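Notebook, Ukotness house, bedroom 2
Sep 22, 2026
Entry by Svenja Hollmann; copy to Caoimhe Ó Flaithearta

Work continued on the folding procedure for household garments. The bed serves as the folding surface for this room, and the woven mat remains in place over the quilt, as agreed in April. Trousers are to be laid out at full length before the first fold, with the waistband to the left. 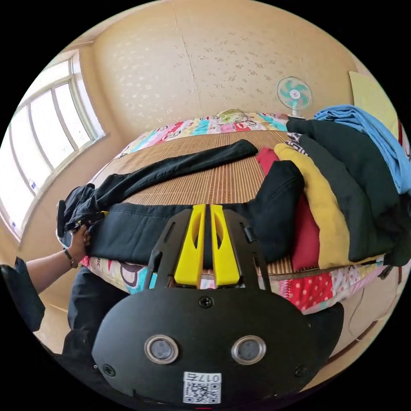

Folding is in half along the length, then in thirds from the hem. Pockets are to be emptied beforehand. The finished stack should hold no more than 6 garments; the previous limit was judged too high, as the pile leaned and had to be redone. Knitwear is recorded separately under Petersen.

Dark items still require a decision. 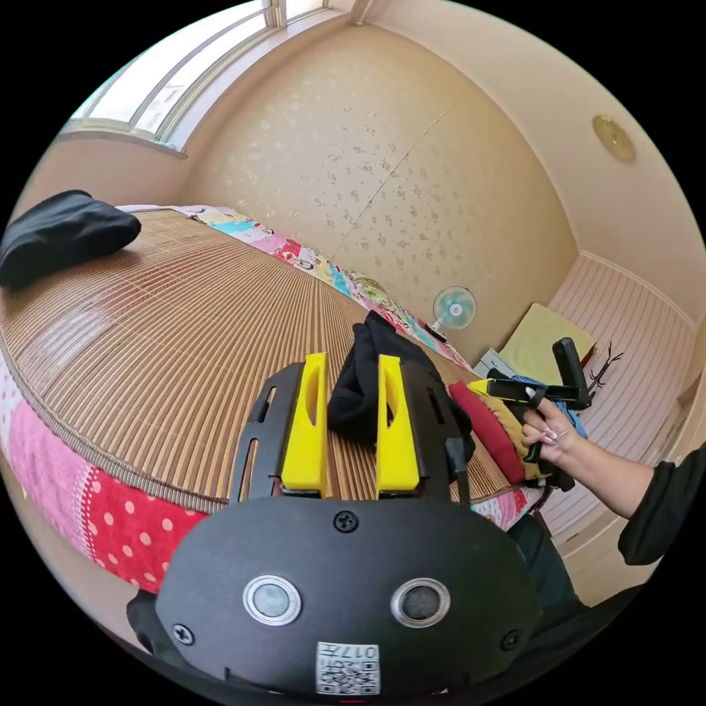
The Drutetti sheet asks for every garment to be flattened by hand before folding, and allows 37 seconds per item. I consider this short for soft fabrics. A black cloth bunched up on the mat shows few of its edges, and finding a corner may take up much of the allowance. Caoimhe to advise whether Ziltside uses the same figure.

Open: storage of the mat between sessions; spare labels for the shelf.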